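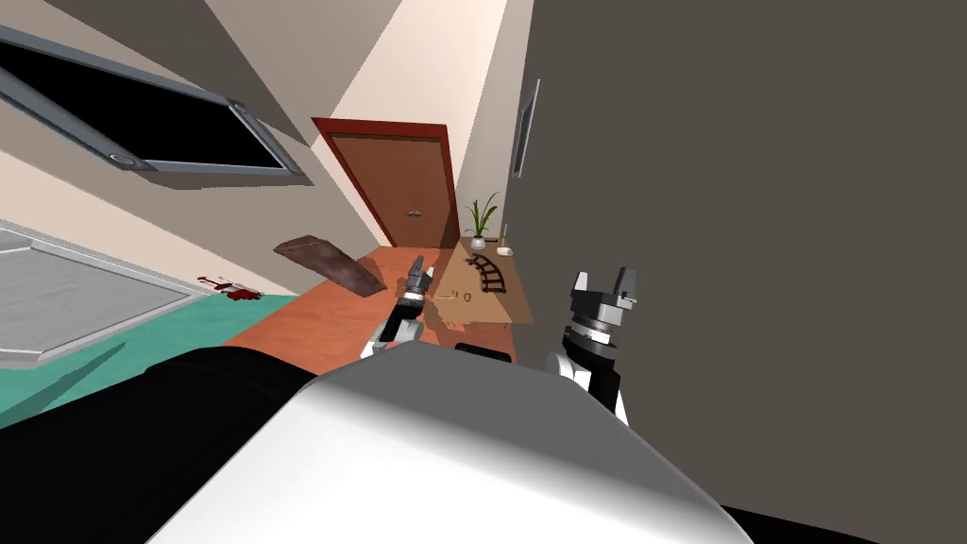 Canwood revises rental code on bedroom ventilation

Landlords in Canwood will have to provide a minimum rate of outdoor air in every rented bedroom under a revision to the town's housing code that takes effect in March. The rule applies to new leases first. Existing leases come under it at renewal.

The revision sets the rate at 8 liters per second for each sleeping occupant, measured at the supply opening with interior doors closed. Window trickle vents count toward the total if they cannot be fully shut. Portable air cleaners do not count, as they recirculate indoor air.

Buildings with 5 or more units must also keep a log of filter changes and fan inspections. Smaller buildings are exempt from the log but not from the airflow rate. The fee for a compliance inspection is $360, payable by the owner, and covers one return visit if the first reading falls short.

The housing office estimates that 810 units in the town lack any mechanical ventilation. Most are in the Tarnari district, where the older apartment blocks were sealed during window replacement and the original wall vents were covered over.
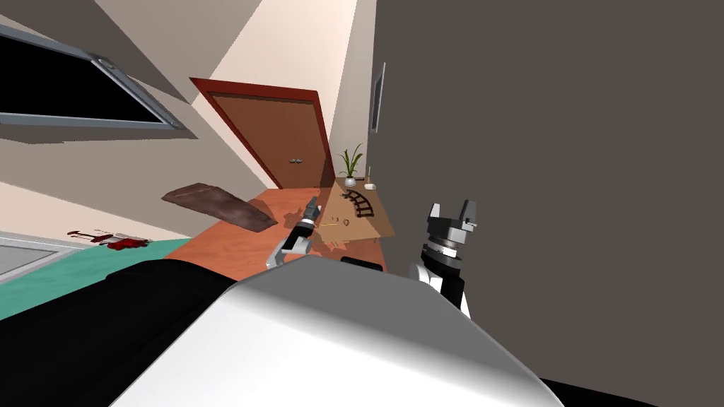
Siu, which manages several of those blocks, said in written comments that the airflow rate was workable but that the schedule was short, and that reopening the wall vents would require scaffolding on the street side. It asked for renewals before the end of the heating season to be left out.

The housing office did not adopt that request. Owners can apply for a single extension if a contractor confirms in writing that parts are on order.

Pondomen, a tenants' group, had asked for humidity limits in the same revision. Those were deferred to the next code review.

Application forms for inspections are available at the housing office counter.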